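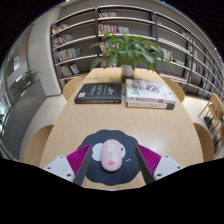 4.2 Desk tidying. Of the chores in the Hemham set this was meant to be the easy one – put away small things on a table, leave the rest alone. Not so easy. We ran 386 attempts with the Flavum policy, 58 of them on computer mice. Figure 3: pink mouse on a navy pad, fingers on either side before contact. The tips already overlap the pad, so a grasp that comes in low can drag pad and mouse togther. We scored that as a fail. Books were left out of this round, stacked or single; too wide for the fingers, see 4.4.

Training used 800 demos, 30 per object at least. More demos of the same mouse did not help much. Diferent pads did.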